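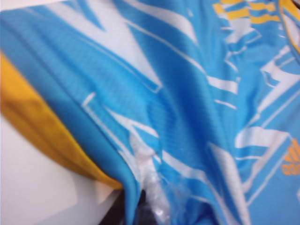

Thread: Madeck inquiry, request to exclude the interview recording

Board: Courts and Procedure
Status: open

petek_reader
The coroner's court at Madeck has put its June listing up. The only item under the inquest is a preliminary hearing on whether the second interview recording goes before the jury. Counsel for the haulage firm, Mukudent, says it should be kept out on two grounds: the transcript was made by a contractor and does not match the audio, and the regional minister had already commented on it in public.

The written argument runs to 237 paragraphs. I have read the first half. The transcript point looks sound to me. The point about the minister looks weak.

quarterlight
Weak in what sense? The minister said on local radio that the firm "has questions to answer" while the jury list was being drawn up. If one juror heard that, there is a live issue.

petek_reader
Weak because the remedy asked for does not fit the complaint. Prejudice from a public comment is normally dealt with by a direction to the jury, or by a postponement. Excluding a recording made months before the comment cures nothing.

bandc_clerk
Agree with petek_reader on remedy. I would add that an inquest is a fact-finding process and has no defendant, so arguments borrowed from criminal trials need care. See paragraph 41 onwards, where they cite three criminal cases and no inquest.

quarterlight
The absence of a defendant is formally correct and of little practical use. A conclusion of unlawful killing has consequences for the firm whatever the process is called. Jurors are human and the radio item was repeated every hour from 6 am.

Also, the recording is 1624 seconds long and the transcript covers only the first part. Has anyone got the page reference for where it stops?

bandc_clerk
Appendix 3, page 12. It stops in the middle of an answer about the loading schedule. The contractor's note says "remainder inaudible". The court's own copy was enhanced later and the remainder can be made out.

petek_reader
Then the obvious course is to play the enhanced audio and withdraw the transcript. I expect the coroner to do that.

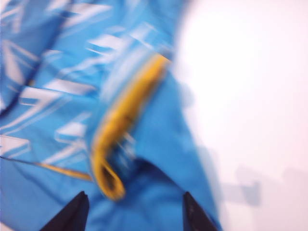

Reply 8

norfolk_sidings
I was in the public seats for the last hearing. The coroner asked twice whether anyone objected to the enhanced version, and counsel for the family did not. Counsel for the firm reserved their position. That reads to me as a party keeping a ground for judicial review in hand.

quarterlight
Reserving a position is routine. You cannot infer a strategy from it.

norfolk_sidings
On its own, no. Together with the paragraph on "later review by a higher court", yes. They have written it down.

bandc_clerk
Paragraph 198, for anyone looking. It says the firm "would be obliged to consider its position". Standard wording, but I take the point.

prerkance_line
Does the hearing have a public gallery this time? The Prerkance annexe was full before the start and over 600 people had asked for the remote link.

bandc_clerk
Same annexe. Requests for the link go to the listing office by noon the day before. Give the case reference in the subject line or it goes to the general inbox.

quarterlight
For the record, I still think the minister's comment deserves a separate ruling, even if the recording goes in. A direction to the jury needs to say what they are to disregard, and the parties have not agreed on the words.

petek_reader
No quarrel with that. Our difference is only over remedy. I will post the ruling when it is published.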